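Washing and Serving Fresh Fruit: Notes for Week 2
Home Kitchen Basics, Friday, September 17, 2021
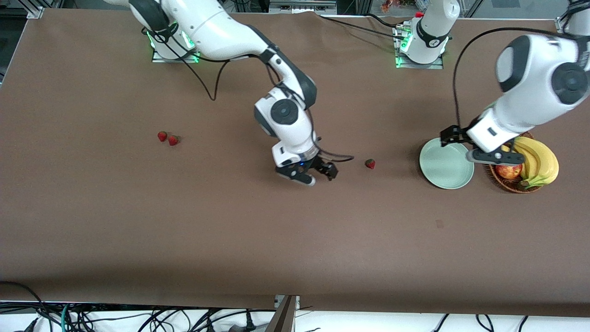 When should I wash strawberries, when I bring them home or right before I eat them?

Right before you eat them. Water left on the skin helps mold along, so keep them dry in the fridge and rinse only what you're going to serve.

OK, so that was the thing most of you asked me about after the first class, and I wanted it at the top. The rest of these notes follow the order we'll use at the counter.

Sorting

Tip the berries out onto something flat before you do anything else. I know it feels like an extra step, but a box of strawberries hides its bad ones at the bottom and you won't find them by peeking through the lid. Pull anything fuzzy and throw it out. Soft or bruised ones are fine for jam or a smoothie if you use them today (I eat mine standing at the sink). Leave the green caps on for now! Once the cap is gone the berry soaks up water and tastes thin.

Rinsing

Cool running water, a colander, your hands. No soap. Don't soak them either – a quick rinse and a gentle turn is plenty. Firm fruit like apples and pears can take a good rub, and melons get a scrub with a clean brush even though you don't eat the rind, since the knife drags whatever is on the outside straight through the middle.

Then dry everything. I spread berries on a dish towel in one layer and leave them alone while I get the plates down. The Minel towels in the second drawer are the ones to use, because the fluffy ones leave lint.

Plate or basket?

Cut fruit goes on a plate, always. Whole fruit with a skin you peel, like bananas and oranges, is happy in a basket where the air can get at it. Berries I'd put on a plate even when they're whole, because they stain and they roll. If you love the look of a woven basket for a party, line it with a cloth and fill it at the last minute.

Keep bananas away from the other fruit unless you want things to ripen faster. I've ruined a lot of pears that way.

How much to buy

For a snack table I plan on 400 grams of strawberries for four people, and 300 if there's also melon. People do eat more in warm weather. Cut fruit shouldn't sit out longer than 2 hours, so put out a small plate and refill it from the fridge.

For next time

Read page 57 of the Papadakis booklet, the part on knives, and bring one piece of fruit you've never cut up before. Aprons are on the hooks by the door. We'll get to apples and pears in October, along with the browning problem and what lemon juice does for it.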